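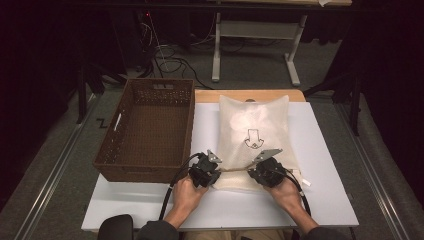
Tamsin Mahmoud wants it said first that bags are harder than boxes, and the budget assumed boxes.

Projects > Cirum > Progress

Club update, 20th July. 229 demos recorded, target 1,320. Behind. Lost most of June to exams. Bag task is the slow one, basket stays in for now. Students swap every 30 minutes, hands get tired. Spare cables orderd. Munonthorpe visit still on.

Prev | Next | Archive | Contact

Comments
Eze: can we move the target to fall?
Tamsin: asking, will post teh answer.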